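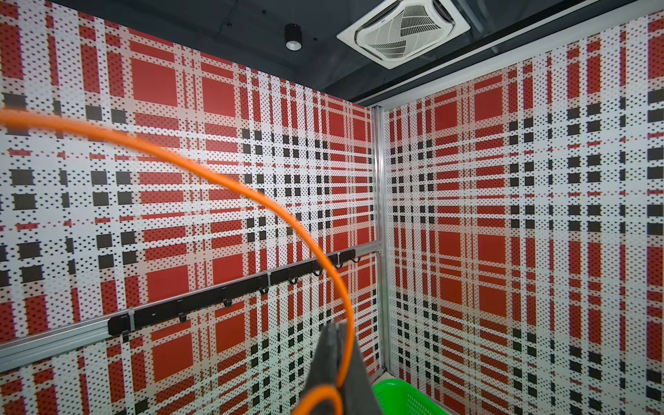
Ukulele open day at Basgate Hall
By Desjardins | September
Search this blog Go

I got to Basgate at 10 and could already hear strumming from the footpath! The Janemeo players had the front room – slow old waltzes, everyone humming along – and they let me sit in with a borrowed tenor for 4 songs. My chord changes were awful and I loved every minute.

After lunch we squeezed in to hear Brarnent sing. No microphones, just nine voices and one steel guitar, and the harmonies on the last number gave me goosebumps. I bought their CD on the way out and played it twice driving home.

9 comments | 400 shares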